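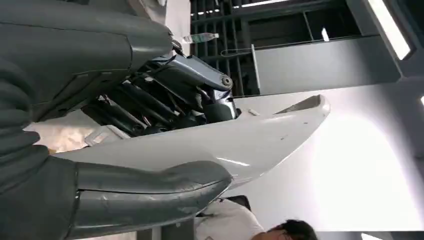
## 4. Energy Use of the Compact Electric Fleet

### 4.1 Vehicles and routes

The Rirholm trial used one model of small electric hatchback throughout, with the same battery and tire size on every car. Of the 73 vehicles enrolled in August, 57 returned complete charging logs and are included in the results below. The remaining cars were dropped from the energy analysis but kept in the driver survey (Section 6).

Each car was assigned to one of two route groups. Group A drove the flat commuter loop between Rirholm and the Fluvcombe ring road. Group B drove the Cárdenas route, which has longer climbs and fewer stops. A car entered the analysis once it had covered 500 miles on its assigned route and left it at 1000 miles, so that every vehicle contributes the same distance. Trips off the assigned route were removed using the onboard position record.

### 4.2 Measurement

Energy was taken at the wall and not from the dashboard display. The Gisance charge meter logs delivered energy per session, and these totals include charger losses. Cabin heating and cooling were left to the driver, and their share was estimated from the auxiliary current. Tire pressure was checked cold at the start of each week and reset to the door-plate value where it had drifted.

Two quantities were computed for each car: energy per mile over the full distance, and the spread between its best and worst charging sessions. The second proved useful in finding faulty logs — a very narrow spread usually meant that the meter had repeated an earlier value.

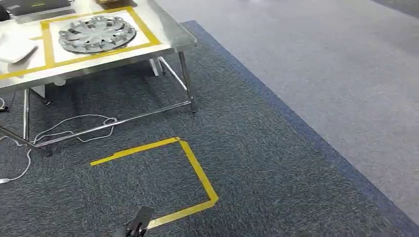
Abelardo Yupanqui objected in review that wall readings penalize drivers who top up often, as each short session carries a fixed overhead for the charger and the battery cooling pump. The point is valid. We therefore repeated the comparison using energy measured at the battery terminals. The order of the two route groups did not change, although the gap between them became smaller.

### 4.3 Results

Group A used less energy per mile than Group B under both methods. Most of the difference came from the climbs on the Cárdenas route. Energy recovered on the way down covered only part of the cost of going up, and recovery was weakest when the battery was nearly full at the start of the descent. Drivers who charged to a lower limit before leaving recovered more.

Driving style explained less than expected. Cars with frequent hard acceleration ranked near the middle of Group A, where low speeds keep air drag small. On the ring road itself, steady speed mattered more than gentle starts.

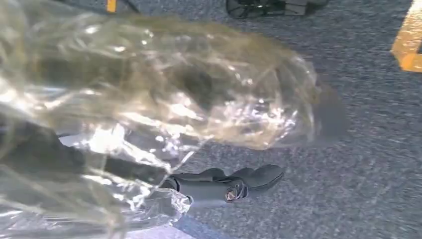

**Figure 3.** Clear plastic film over gray carpet.

Auxiliary load was the largest source of variation within a group. It was highest on short morning trips, when the cabin had to be brought to temperature for only a few miles of driving. Orlando Alvarado's fit of auxiliary load against trip length is given in Appendix B. The same fit is used in Section 5 to adjust the range estimates for both groups.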